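Carhuamaca Laundry Room – Gallery

Monday, March 7, 2022

Notes on the ground-floor laundry room at Carhuamaca, a building dating from 1995. The room serves unit 101 and is used for small loads only. Floor and wall finishes were renewed last year under the Geseo refit.

**Washer and basket.** Front loader, white, placed against the wall with the door facing the room. Red items are washed separately at low temperature. The basket has perforated side walls and a handle at each end, and goes on the floor in front of the door for loading.

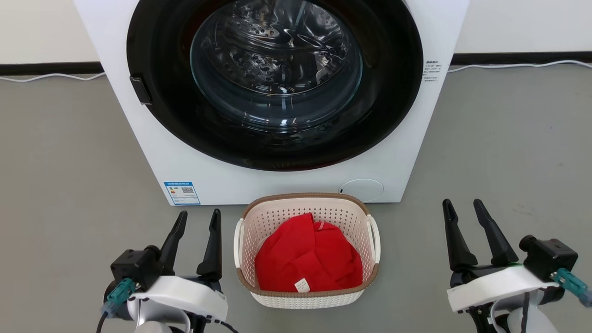 Clearance in front of the machine matters more than clearance at the sides. The door swings out over the basket, so a tall basket has to be moved first – a low one can stay where it is. Leave around 200 mm behind the machine for the hose.

**Filter.** Reached through the round cover low on the front panel. Clean monthly. Put down a shallow tray before opening.

Basket liners are Lorkero, part 612.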